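About Us - Histis

Who we are

Histis writes rules for people who teach robots to do housework. We know how that sounds at parties.

The company began when Temitope Shehu, our founder, was asked to review the written safety procedure of a home robotics project called Dauda. The procedure ran to three pages, two of which dealt with forklifts. Dauda did not own a forklift. It did have a lot of people walking into strangers' bedrooms with grippers, and on that subject the document was silent. Temitope wrote a replacement over a long weekend in April, sent it off, and was asked for another one by somebody else before the first had been paid for.

What we do

We write and check working practice for data collection in homes: how to enter, what to touch, what to leave alone, when to stop recording and go have lunch. Our main product is the Clorum Code, which fits in a coat pocket and has been revised more often than we'd like. It is used alongside whatever law and insurance apply where you are. It replaces neither, and please stop asking us if it does.

A good part of the Code concerns beds. Engineers tend to think of a bed as a flat surface with some cloth on it, and anyone who has made one knows better. Bedding gets a chapter to itself: fingers open on approach, no pulling on a worn edge or a loose thread, clothes left on the bed stay in the session unless the resident says otherwise.
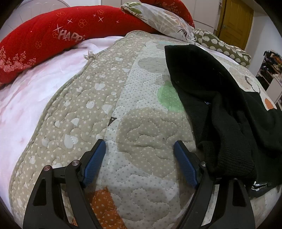 Open fingers over a quilt, sweater-type obstacles included. Clorum Code, bedding chapter.

We also run Citer, our course for operators. It lasts three days and the first of them involves no equipment at all, which causes some grumbling by mid-morning. Participants practice asking permission, reading a consent form out loud without mumbling, and putting a room back the way they found it. Around 2000 operators have finished it so far. A few have told us their own homes are tidier for it, and we make no claims there.

How we work

Our auditors visit on an ordinary working day, usually a Tuesday, and watch. They don't carry clipboards, as people behave strangely near clipboards. You get a written report in plain English, with every finding tied to a numbered clause, and a phone call in case you'd like to argue. Many clients do. Clause 3 was rewritten after one of those calls, and it's better now.

We don't sell robots, and we don't take commission from anyone who does.

Working with us

If you collect data in homes and your current rulebook mentions forklifts, get in touch through the contact page. Temitope still reads the inbox, generally before breakfast.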